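Changes to backlash checks on small spur gears

Technical notes, 7 December 2024

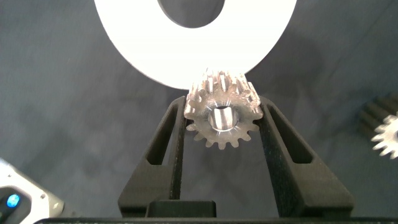
Members who repair clocks, instrument drives and small lathes will know that the section on backlash in our handbook dates from before most of us owned a digital indicator. It has now been rewritten. The new text replaces pages 2 to 4 of the gear chapter and applies to straight-cut spur gears only. Helical and bevel gears stay under the old text until April.

The main change is where the reading is taken. The old method measured play at the rim of the larger gear with the pinion locked. On a fine-pitch pair the stylus often sat on the tip radius of the tooth, and two people measuring the same pair could get different values. The new method uses a short arm clamped to the shaft of the larger gear. The indicator bears on the arm at a known distance from the shaft center, and the reading is multiplied by the pitch radius and divided by the arm length. Both lengths must be in the same units. Write down the arm length with every reading. A result without it cannot be checked later.

Lock the pinion at the shaft and not at the teeth. A wedge in the teeth pushes the pinion sideways and takes up bearing clearance that should be counted separately. Members with the Gemar bench fixture can use the collet supplied with it. The older Jukitz fixture has no collet, and a split bushing must be made to suit the shaft. A drawing of the bushing is on file in the workshop, drawer 4.

Take readings at four positions of the larger gear, a quarter turn apart, and report the smallest and the largest. The average hides an eccentric bore. If the largest reading is more than twice the smallest, check the gear for runout on a mandrel before moving the centers. Moving the centers to suit the loose side will cause the tight side to bind.

Center distance should be changed in small steps. For teeth with a 20-degree pressure angle, opening the centers by a given amount adds 0.73 of that amount to the backlash, measured along the pitch circle. The old text gave this factor as 1, and several members have reported pairs that came out tighter than expected after adjustment. The difference accounts for it.

Mirjana Bošković checked the new method against the shop's test gears and supplied the worked case printed with the chapter. Her case uses a 70-tooth gear from the Prendergast dividing head. Her notes also cover cleaning. Dried oil in the tooth roots gives a false low reading, and a stiff nylon brush with mineral spirits is enough to remove it. Do not use a wire brush on brass.

One correction to the tooling list in the last issue. The Widia insert listed for facing gear blanks was given under the wrong shop stock number. The correct number is 374. Anyone who drew inserts from the wrong bin should return the unused ones in their original box, marked with the date.

Paper copies of the revised pages are in the rack by the surface plate. Please remove the old pages from your binder when you add the new ones. The table of recommended backlash by module has not changed and stays where it is.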